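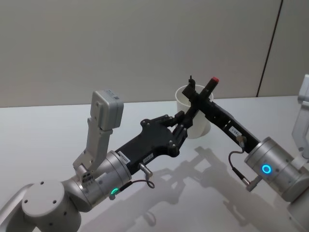
Zwischenstand aus unserem Projektkurs Robotik, Thema dieses Semester: Übergabe zwischen zwei Armen. Wir sind zu viert, betreut von Donal Hanrahan. Geübt wird mit einem Stift mit roter Kappe und einem weißen Pappbecher. Der LED-Ring am linken Handgelenk leuchtet grün, der am rechten blau, deshalb heißen die Arme bei uns im Code auch nur »gruen« und »blau«.

2/ Die Aufgabe steht seit Dezember fest: Stift greifen, an den anderen Arm übergeben, in den Becher stellen. Klingt kurz. Unser erstes Skript hatte 346 Zeilen und konnte nur das Greifen.

3/ Laurențiu Vasiliu hat die Ablaufsteuerung neu geschrieben. Sie heißt Escobar und kennt nur noch Zustände und Übergänge. Seitdem finde ich Fehler schneller – vorher habe ich ganze Nachmittage in Logdateien gesucht. 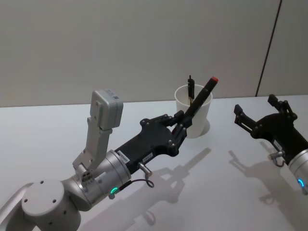
4/ Schwierig bleibt der Winkel. Hält der Greifer den Stift zu schräg, stößt das untere Ende an den Becherrand. Wir begrenzen die Neigung jetzt auf 45 Grad und fahren langsamer an.

5/ Für die Abgabe brauchen wir 200 protokollierte Durchläufe. Gezählt werden auch die abgebrochenen, sie müssen nur sauber beschriftet sein. Das übernehme ich.

6/ Danach geht es zum Hochschultreffen nach Skurkthorpe. Pro Team sind 2 Versuche erlaubt, umbauen dazwischen ist verboten. Die Regeln zur Beleuchtung fehlen noch, ich frage nach und trage sie hier nach.

Kategorie: Studium & Technik / Robotik

Weitere Beiträge
Kalibrieren ohne Schachbrett: erster Versuch
Ronodero oder eigener Planer?
Packliste für Skurkthorpe
Pandside: Notizen vom Teamabend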